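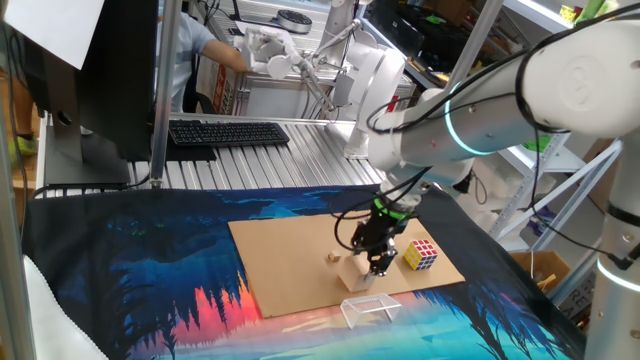 Jurkora sets date for tidy-up trials

March 20, 2019

Jurkora, the automation firm that supplies handling equipment to small shops, has said it will begin trials in April of an arm meant for light chores such as clearing counters and returning stray goods to their places. The trials will run at 2 sites belonging to the homeware chain Sasitz.

The work is narrow in scope. Each site will give the arm a fixed table, a set of small items and a list of 14 tasks, most of them variations on picking an object up, turning it and putting it down somewhere else. Staff will run each task 200 times before the results are compared with those of a shop assistant doing the same job.

Hae-won Ki, who leads the project, said the firm was not claiming that the arm could take over a stockroom or a kitchen. "A person clears a table without thinking about it," she said. "For us, a block standing on its end and a block lying flat are still two separate problems."

Practice sessions use plain objects with known shapes. Blocks and puzzle cubes are easy to replace and have flat faces that a two-finger gripper can close on. Cloth, carrier bags and anything with a loose lid have been left out of the first round, as have wet items and glassware. 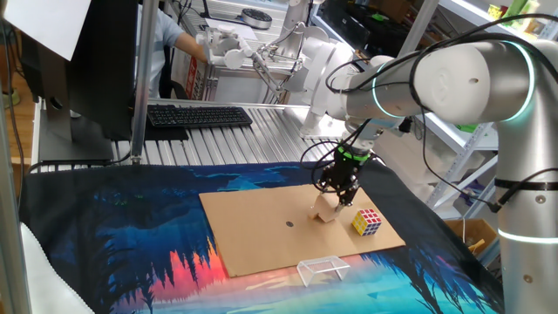 The gripper over a small beige block, with a Rubik's cube to its right.

Speed remains a weak point. In the firm's own tests, clearing a tray of mixed items took the arm 105 seconds from the first reach to the last release. Jurkora has not published a figure for a person doing the same work, but Ki accepted that it would be much shorter.

Shaohua Gu, operations manager at Sasitz, said the chain was more interested in the hours after closing, when pace matters less. Fitting rooms and display tables have to be reset each night — a job that is dull and hard to staff. She added that an arm needing a helper beside it would save the stores nothing.

Others in the trade are cautious. Jinfeng Zou of Rimero, which fits out shop floors, said most displays were too crowded for a gripper to get between the goods, and that shelving would need wider gaps before any such machine could be used on it. Homes, he said, were harder again, with no two cupboards laid out alike.

Jurkora expects to report on the trials once both sites have finished all their runs. No price has been given for the arm.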